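August 21, 2023

Sourdough trials, batch 232. Flour is the Poulain T65, same sack as last week. I mixed 1490 g of dough in total, with 358 g of starter. Jérémie fed the starter twice yesterday, and it smelled more of yogurt than of vinegar, which I like.

Autolyse was too short – the mixer was occupied until ten. At the second fold the dough was still tearing on one side. I gave it one more fold and left it under the cloth.

Maxence asks if we should return to the Comley baskets we used in February. I think yes, the new ones stick.
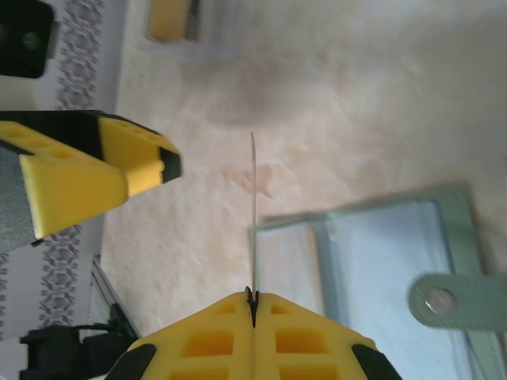
Proofing overnight in the Jeltov fridge, shelf 2. The thermometer on this shelf is not reliable, so please write also the value from the door. Bake tomorrow before eight. To do: order rice flour, ask Vulance for the price of the small blades.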